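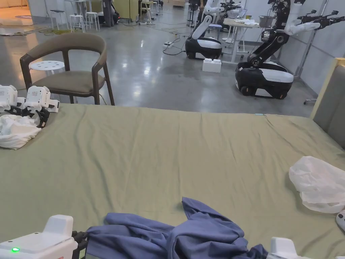 June, equipment wish list, second pass

Ansel Park wants numbers by the end of the month, so I am writing down what we have and what we pretend we have. The handheld grippers are fine. We would like 4 more, and if I ask for four we will get two, so the form will say something larger. Carola has already objected to this method. Carola's last request was for exactly what she needed, and she got a desk lamp.

Cloth handling on the green sheet stays the main job through the summer. That means jaws wear out first, then cables, then me. Numanon quotes 38 dollars a pair for replacement jaw pads, with a minimum order of 68 pairs. I asked who orders 68 pairs. The rep said we would.
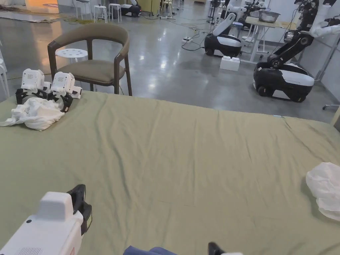 Breltuvier will sell pads singly at a price I won't write here in case Heike Petersen reads it before lunch. She signs for anything under consumables. Over that it goes to Ryan, who likes a paragraph on "strategic fit" and can tell when I've pasted in last year's.

Third mobile base: still on the list, still at the bottom. Floor space is the argument against. The power strips are the other one. Any new base needs its own circuit, and the electrician's quote goes in the same budget line, whatever Ryan says about facilities money.
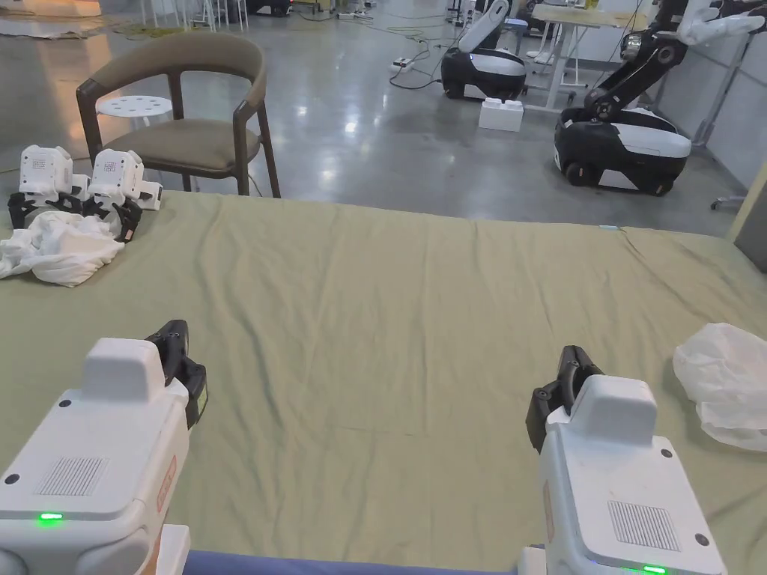 Do we lease the base or buy it?
Lease, if Skemura will agree to 3 months with the arm included. Buying only makes sense if we keep it past next spring, and we can't staff it that long.

Asked Skemura whether "arm included" covers the end effector. They are checking. They were also checking in April. 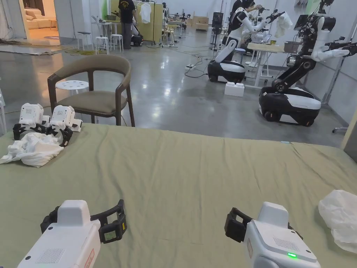 Spare batteries should go on the same order, so we pay freight once. Rosemarie thinks freight is almost a fifth of what we spent last year, and she is the only one here who opens the invoices.

To do: cable covers (cheap, ask Heike). Pads, split the Numanon minimum with the upstairs group if they'll have it. Rewrite strategic fit. Call Skemura after 2.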